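Folding on a tile mat - keep it on the bed or roll it up first?

lintroller93
Posted October 24, 2019

Okay, laundry people. We have one of those summer mats with the little tan tiles on the bed, over the pink rose sheets, and the bed is where all the folding happens. My sister says I should roll the mat up first. I say it's the best folding surface in the apartment! Nothing sinks in like it does on a comforter. 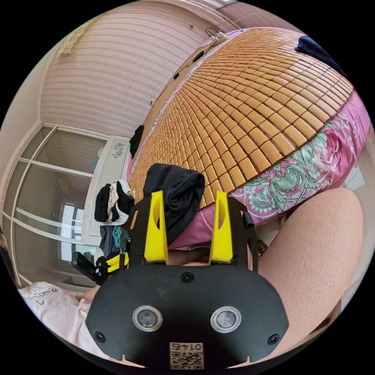 The mat, the roses, and black laundry as usual.

She thinks the tiles snag things. Anybody had that happen?

prindstead_pat
Yes, on a thin knit top, right where two tiles meet. I've had my Liltunska mat over 9 years and it only got me once, but I was mad for a week. Roll it up.

mothballs
Disagree with Pat. Snags come from dragging. Lift the thing, set it down, smooth it with your palm. Mine stays on until December and I fold on it all the time.

lintroller93
I do drag, I admit it. The other problem is that so much of it is black, and I can't tell front from back until I've spread it all the way out.

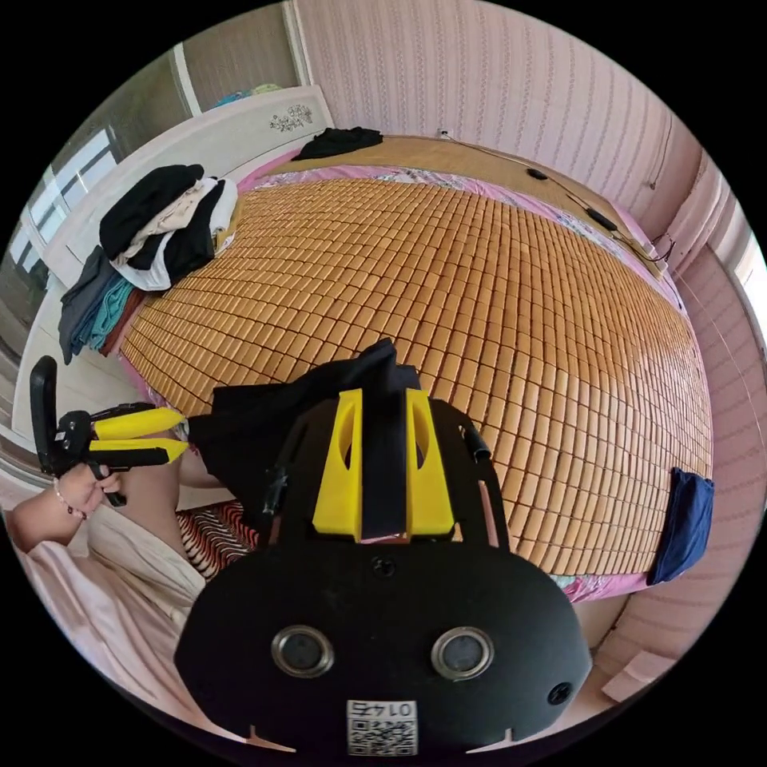
Black cloth at the near side, another black one way up at the far end.

prindstead_pat
Sort before you sit down then. Darks at the foot, everything else by the pillow, and do the slippery stuff last.

shukla_st_laundry
Slippery stuff FIRST or it slides off the pile. I do 30 minutes of folding a night (big family, don't ask) and I will die on this hill.

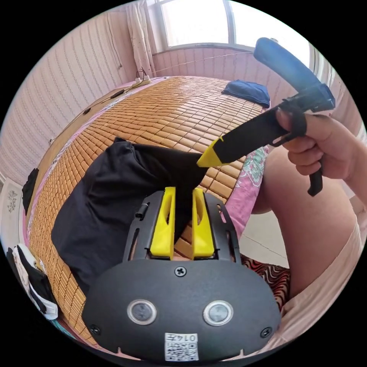
Also I fold towards the middle of the bed, never near the side. Tile mats are slick and a stack will creep on you. Mirkov sells a grippy cotton liner that goes underneath, I bought 2 and the mat itself quit moving, but the clothes still wander.

mothballs
A liner under a summer mat kind of defeats the purpose, no? The whole point is staying cool.

shukla_st_laundry
It's thin! You don't feel it.

lintroller93
Not buying a liner, sorry. But I'm trying the lifting thing. Big pieces get held up over the bed, then laid down flat. 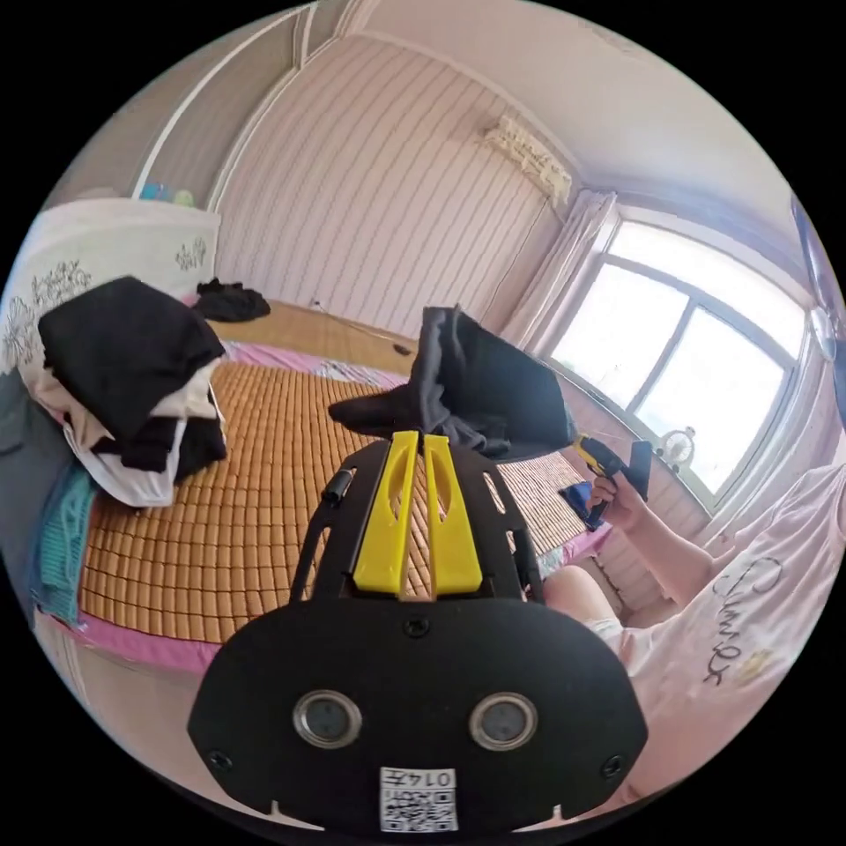

Beige stuff is still ending up under the black stuff, so my sorting needs work. Pat, do you really do the whole foot and pillow system every time?

prindstead_pat
Every time. And I still say roll up the mat.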